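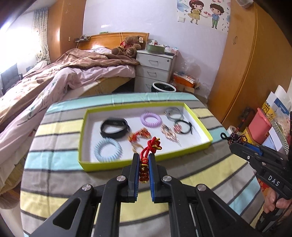
Chapter 4
Grippers You Hold in Your Hand

I built my first gripper on a bedroom table, and I'd be happy if you did the same. You don't need a big shop for this chapter. You need a flat surface, a small screwdriver, an evening or two, and a box of little things that are annoying to pick up. Spiral hair ties are great for this. So are bracelets, especially the kind that go floppy the moment you lift them!

In the last chapter we bolted a motor to a plate and made it go back and forth – fun, but it couldn't hold anything. Now we get to jaws. We'll start with no motor at all, because your own fingers are the best motor you'll ever own, and they tell you right away when a joint is sticking.

The design I use is one I call the Yen. It has two jaws on linkages, with soft ribbed pads on the inside faces. I went through 9 sets of pads before I liked one (my first were so slick that a beaded bracelet shot out and went under the bed). Ribs help a lot with braided cord, which likes to roll. If you have access to a shared workshop, borrow a drill press for the pivot holes. I did mine by hand and had to redo three of them.

By the end of the chapter you'll be able to:

Lay out a linkage on cardboard before you cut anything
Set the pivot screws so the jaws close without wobbling
Choose a pad for hard, soft and stringy objects
Keep a simple log of grabs and drops

4.1 What Makes a Thing Hard to Grab?

Go get a hair clip and a loop of cord. Pinch each one between two pencils and lift. The clip has a shape you can count on, but the cord changes its shape every time you touch it, so where you pinch matters a great deal.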